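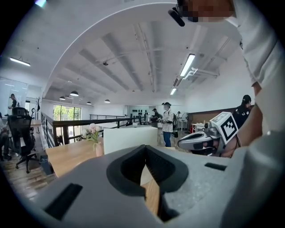

Re: [floor-talk] What happens to the packing bench?

Janaína Brito wrote:

> Does anyone know what we're supposed to be doing by August? I was
> told the Prerker arms take over small parcels and the rest of us
> "move into demonstration." Is that a job or a polite word?

It's a job, Janaína. I've had it for 21 shifts now. You hold a gripper in your hand, pick a thing up, put it down, and do it again until the thing loses all meaning. The arm then learns from the recording. I used to pack boxes for a living and now I pack them for posterity.

The quota is 200 good takes a shift. A take is good if you don't drop anything, don't hide the marker cube with your sleeve, and don't scratch your nose halfway through. I lost five in one morning to the nose. The room upstairs is nicer than the floor, I'll give them that. There are flowers on one of the desks. Nobody ever put flowers on the packing bench.

What changes, in order of how much you'll mind it:

Your wrist. The gripper isn't heavy at nine, but ask me at three. Rangel site lets people swap hands and we should ask for the same.

Talking. You can, between takes. On the bench we never stopped.

Pay is the same grade until the Cekis contract is up. After that I've heard two versions, both from people who left the meeting early.

We've recorded 3,146 takes of the small carton alone, and the arm still goes at it like a man looking for his glasses. So I wouldn't clear out your locker yet. I would get the regrading in writing, and I'd want Plavaven people on this thread too, as they're next.

Cauã Pacheco
packing, or whatever we're called now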